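**Castico room simulator, home licence**

I have used Castico since May, for the two-armed robot I am building in our shared workshop. The licence cost me 2,280, which is a lot for a hobby. Installation was easy, but the manual is translated badly and I had to read the chapter on joints two times.

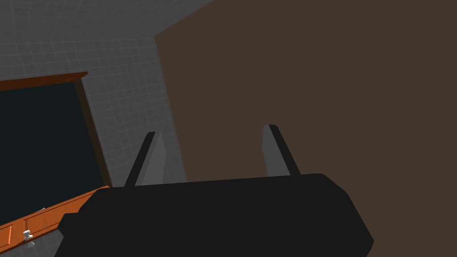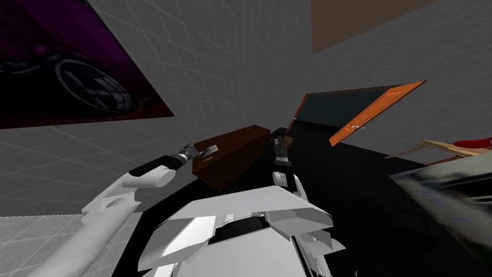
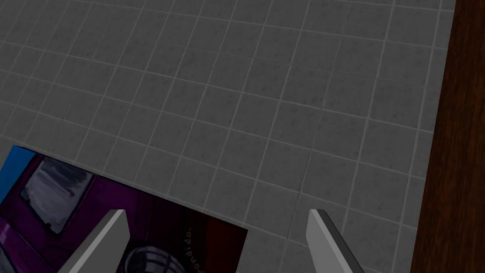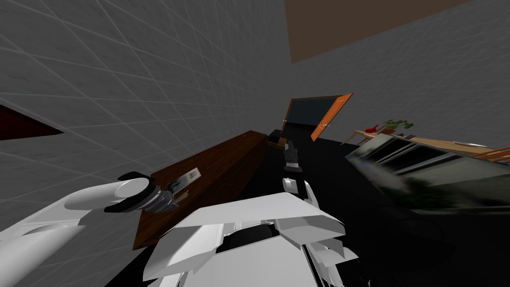 *Grey tiles and a gripper in all four. Card on the counter: last one.*

What I like most is that I can try an arm movement in the evening and repeat it next morning with exactly the same start. The lighting is rather flat, and dark floors have almost no detail. For judging reach this does not disturb me.

Support is slow. I wrote on Monday about a wrist limit which was not saved, and I am still waiting. Hậu Phùng, who shares my bench, prefers Plamside, but it has no licence for home use.

Four stars from five. I will renew it if they repair the wrist limit.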